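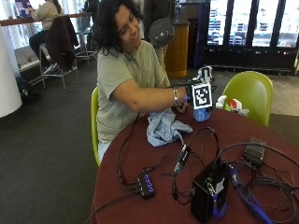 4.2 Demonstration capture at the shared table

Figure 3. Capture session in progress. The demonstrator wears the black glove with the square marker on the back of the hand; the USB hub and cabling share the tablecloth with the objects.

The Juven arm learns to tidy a table by copying people who tidy tables, a skill for which our workshop is not widely known. We built the capture rig on a round table in the common area at Plunthorpe, where members come and go during sessions (Figure 3). An earlier plan called for a closed room with plain walls. The closed room holds the kiln.

Each demonstrator wears a thin black glove carrying one printed marker. A fixed camera reads the marker and gives us the position and tilt of the hand. Finger motion is not tracked in this version. We label the moments of grasp and release by hand afterward, a job that Tahmineh Rostami did for the first 171 demonstrations and then, with great courtesy, declined to do again.

Demonstrators were told to pick up an object, move it, and put it down as they would at home. Mieczysław Tomaszewski took this literally and straightened the tablecloth between trials. We kept his recordings. Jewelry was allowed, and the silver bracelet in Figure 3 caused no tracking errors that we could find.

Seven demonstrators produced 3018 usable clips. A clip was dropped if the marker was lost for more than six frames in a row. Most losses came from turning the wrist so that the marker faced the floor, and the rest from people talking with their hands. Leokadia Rutkowska suggested a second marker on the palm side, where it would have been hidden during every grasp, and has asked that her suggestion be recorded here.

Cabling was the least elegant part of the build. The hub sits on the table within reach of the demonstrator, and cables run across the cloth and over the edge. Our first cable guide, printed in September, fit a cable we no longer own. Moving the equipment to a shelf would clear the work area but needs longer leads, and the budget for those went into gloves (see Section 6). All results in Section 5 were collected with the table as shown.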